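Home | Notebook | Recipes | Stock list | Log in

Apr 6, 2020

Oak gall ink, batch 17. Carrying on from the March lot, which went brown on the Molix paper inside a fortnight and I still don't know why. Recipe is the one in the 1837 household book, halved, with gum from Lamrani (the new tub, old one had gone lumpy).

Galls crushed coarser this time. 20 g into the jar, rainwater to the shoulder, lid on loose. Left by the window, stirred morning and night when I rememebered. Missed at least one evening. Smell fine, a bit like cold tea.

Strained through muslin twice. Second pass hardly caught anything, skip it next time. Liquor darker than batch 16 before the iron even went in. Possibly the galls: these are the Turkby ones, small and very hard, no exit holes. The Trasard bag had plenty of holes and a lot of dust in the bottom.
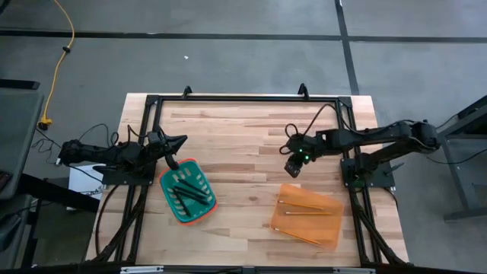 Iron sulphate in slowly, half the amount first, then the rest after lunch. Went purple black straight away. Gum last, dissolved in warm water beforehand, no lumps for once.

Test strips, steel nib, dip pen no. 2:
- Molix: pale grey going on, darkened well while I watched. Slight feathering on the downstrokes.
- Trasard laid: crisp, no bleed through. Best so far.
- cheap copier paper: spidery mess, ignore

Wiped the nib straight after, the last one rusted solid. Strips pinned inside the cupboard door, half of each covered with card. Duplicates on the sill for light.

To do: weigh the iron properly, the scale was drifting and I dont trust the second reading. Try one clove in the bottle against mould. Ask Lamrani if the gum is the same grade as before, label looks different. Also we are nearly out of small bottles, whoever orders next please get the ones with the plastic caps, metal ones are pitting.

Look at strips again at end of week.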